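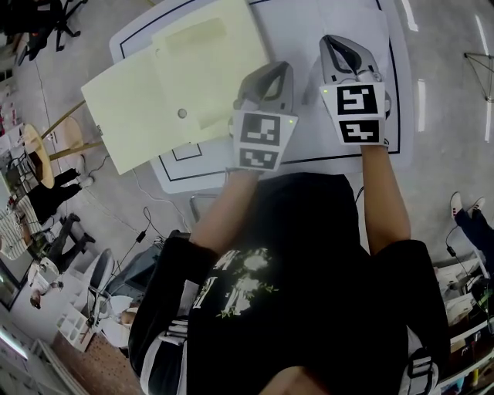
Handheld grippers in use at a marked table, with a paper folder and a sheet of paper as the task objects.

Hand demonstration (robotics)

Hand demonstration, also called teaching by showing, is a family of methods in which a person performs a task so that a robot can later be trained to perform it. The person may move the robot's own arm, steer it from a distance, or do the work directly with a pair of handheld grippers. It is used most often for jobs that are easy for people to do and surprisingly hard for them to put into words, such as opening a folder, folding a towel or coaxing a lid onto a jar.

Methods

The oldest of the common methods is kinesthetic teaching, in which the teacher takes hold of the robot arm and guides it through the motion while its joints record their positions. It needs very little extra equipment and gives a good feel for what the arm can reach, although a heavy arm is tiring to push and most people find it awkward to guide two at once.

In remote control, or teleoperation, the teacher works a joystick, a headset or a smaller copy of the arm, and the robot follows along. The recording comes from the very machine that will do the job, and for many laboratories that settles the matter. The cost is speed, and a certain patience on the part of the teacher, who often has little or no sense of touch to go by.

Handheld grippers leave the robot out of the demonstration altogether. The teacher holds one in each hand (or just one, for simpler work) and carries out the task at an ordinary table. Printed square markers are often mounted on the grippers so that a camera can work out where each one is and how it is turned. Since the fingers resemble those the robot will use, a grasp that succeeds by hand has a fair chance of being one the robot can copy.

Recording

A single run through a task is usually called an episode. Teachers are encouraged to vary the starting position of the objects a little from one episode to the next, and a border drawn on the table is a handy way of keeping them within reach while doing so. Paper goods call for particular care, as a folder that has been opened many times grows soft along the crease and no longer behaves like a fresh one.

The Garkstead folder set, put together by Haoran Yan and colleagues over a single March, is a modest but fondly regarded collection of this kind. It holds 797 episodes of two-handed paper handling, of which 45 were kept in spite of a dropped sheet or a missed grasp, so that later users could study the recoveries. Most episodes last about 23 seconds. The accompanying notes, which wander agreeably into the merits of different kinds of card stock, are still passed along to newcomers.

Difficulties

Markers can be hidden by a sleeve or by the other hand, and the gripper's position must then be guessed or the episode thrown away. People also lean, twist and reach in ways that a fixed arm cannot, so a perfectly good demonstration may turn out to be impossible to replay. The Weltow method, named for the workshop where it was first written up, checks each motion against a model of the arm soon after it is recorded, while the teacher is still at the table and can try again.

See also

Kinesthetic teaching
Imitation learning
Fiducial marker
Panicker grip test
Flotalel (software)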